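Progress report on the Domański Building, for the Godberg Fund
Prepared by Myfanwy Howells, project lead

Dear Benedicta,

I'm very glad to be writing with better news than I had in March. The scaffolding is down from the east front at last, and people have been stopping on the pavement to look up at the old drapery lettering, which most of them had forgotten was there!

Roman Rutkowska and his masons have repaired 11 of the window surrounds and relaid 234 of the glazed tiles along the shopfront. The tiles were slower going than we'd hoped, as the first batch of replacements came out of the kiln far too green and had to be sent back. The second batch is lovely – you would have to know where to look.

Spending on tiles stands at £1,676, a little over the line we agreed, and I've moved the difference across from signage.

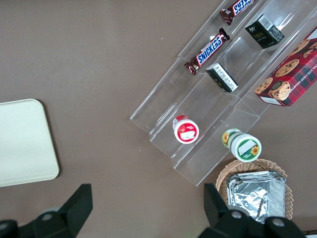
The listing papers are with the council, and Shabani Mfinanga has kindly gone through the deeds again to settle the date of the rear extension. He now thinks it belongs to the second owner, so the wording on the plaque will need changing before we order it.

Still to do are the parapet, the side door and the gutters over Lustar Lane. I'd dearly like you to come and see it all before the parapet work begins, and Roman will gladly take you up.

With warm thanks,
Myfanwy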